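Folding cloth napkins so they stay square, help!

Home & Table > Linens and Laundry

pennywhistle_moss
Posted Monday, October 25, 2021

Right, I have 24 white cloth napkins to get folded for my parents' anniversary lunch and I am losing the will.

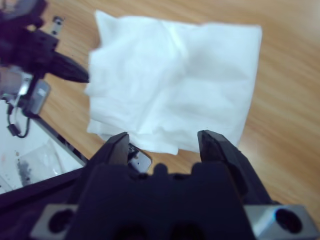

That's as near to square as I can get one, and it still has all those soft creases and the layers bunching up down the side. I'm doing a plain fold, nothing clever, no swans or bishop's hats. Just a tidy square to sit on each plate! I've washed them, line dried them, folded them in half and half again, and they look as if someone's slept on them.

They're the Tondine ones, fairly thin, bought in June when they were going cheap. Do I need starch? A hotter iron? Different napkins? Different hobby?

gravyboat77
Have you ironed them before folding or after? You don't say.

pennywhistle_moss
After. Well, I sort of pressed the folded square. Is that wrong? My mum always did it that way, although come to think of it hers were polyester and would have survived a war.

gravyboat77
There's your trouble then. Iron flat first, both sides, while it's still a bit damp, THEN fold. If you press it once it's folded you just iron the bunching in and it stays there until the next wash.

tansy_and_rue
Agree with gravyboat about damp but I'd say don't press the folds at all. A soft fold looks much nicer on a plate than a knife-edge one. I fold mine by hand, run my palm over the top and leave it. The rumpled look is quite fashionable anyway, people pay good money for it (have you seen what they want for "washed linen" these days?).

marrowfat
Rumpled is fine for a picnic. For an anniversary lunch I'd want a proper crisp square, sorry. Starch every time. I use the Fanusis spray, the plain one, a light go on the wrong side and then iron on the right side. Never had one flop on me.

tansy_and_rue
Starched napkins are horrible to wipe your mouth on though. It's like using a birthday card.

marrowfat
Then you're using too much.

oldbiscuit
I did the teas at our bowls club for years and we had 200 of the things, so I have opinions. First thing, check whether the napkin is square to begin with. Thin cotton goes off-square in the wash and no amount of folding will fix that. Lay one flat, bring opposite corners together and see if they meet. If they don't, hold two opposite corners and give it a good firm tug on the diagonal, then try again on the other pair. Do it while it's damp. You'll be surprised how much it comes back.

Second thing, fold on something that isn't slippery. I can see you're on a bare wooden table and thin cloth slides about on that. We put an old bath towel down. It grips the bottom layer so it doesn't creep while you're bringing the top one over.

pennywhistle_moss
Oh, the towel is a good idea. The bottom layer does creep! I get one edge lined up and by the time I've done the other it's wandered off. I've just tried the corner thing on three of them too and one is miles out, more of a kite than a square.

gravyboat77
Are the hems level? My Tondine ones had a hem that shrank more than the middle, so they cupped round the edges like a shower cap. I gave up and they're dusters now. Excellent dusters, mind.

pennywhistle_moss
Don't say that, I've got 24 of them!

lido_lass
I swapped to the Bajpai napkins a couple of years back. Heavier cotton, hold a fold with hardly any ironing. Dearer, but I've only had to replace 5 in all that time and that was mostly beetroot.

marrowfat
She's already bought napkins, she doesn't need to buy more napkins.

lido_lass
I was only mentioning it for next time, keep your hair on.

oldbiscuit
Heavier cloth does make it easier, to be fair to lido. But thin ones can look lovely. One more thing: once they're folded, stack them with a heavy tray or a big book on top and leave them overnight. Alternate which way the folded edge faces or the pile leans over.

tansy_and_rue
Now that I'll agree with. Overnight under a chopping board, no starch.

pennywhistle_moss
OK, update. I've done one lot your way: damp, tugged on the diagonal, ironed flat, folded on a towel, now under my Oken casserole dish (the big one, it weighs a ton). Before they went under they were already a lot better than the one in my first post. I did starch a couple for marrowfat's sake and I'll put them side by side tomorrow.

marrowfat
Starched ones will win.

tansy_and_rue
Wipe your mouth on both before you decide.

gravyboat77
And which way round are you putting them on the plate? Folded edge to the left, I hope.

pennywhistle_moss
I was going to put the folded edge at the bottom??

gravyboat77
Oh dear. Start a new thread for that one, it'll run to 31 pages.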